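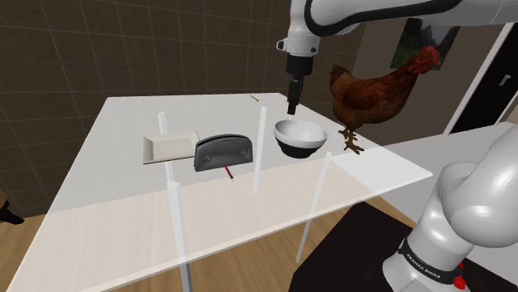

Cerkel 3 is a simulated kitchen for testing arm control software on household chores. Reviewed by Golnar Kordestani, January 24, 2021. I ran it on a desktop machine for 20 evenings, mostly on the table-clearing module. The stock layout puts a white arm with FRANKA EMIKA lettering on its base next to a white table, and the objects are an uneven lot: a tray, a bowl, a thin stick, a brown hen standing near the table edge. Object placement can be edited in a text file. The format is documented, although the units are not.

Setup took 60 minutes, most of it spent on a graphics library that the installer should have included. After that the program was stable. Dater, which I used previously, crashed more often but loaded faster.
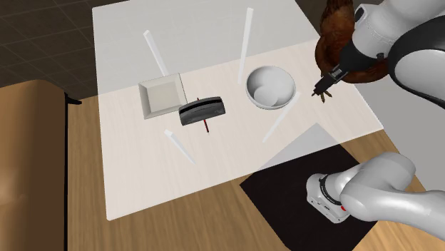

Grasp results depend heavily on shape. With my controller, compact solids were picked up on most attempts. Thin items lying flat on the table were poor, and bowls were worse, as the fingers have to take the rim at a usable angle. Contact friction is set globally and cannot be changed per object. Rai allows this, and I missed it.

The wrist view is the best part of the package. It shows a bad approach well before the log does.

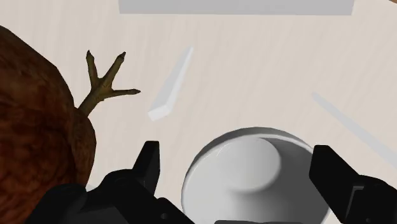

Wrist view: fingers open on either side of the bowl, bird at left.

Could a machine clear my table on this evidence? Not unattended. My controller completed the full module in 4 runs out of 20, and the table in my kitchen is more crowded than this one. For comparing controllers, Cerkel 3 is adequate and I will keep using it. Per-object friction is promised for April.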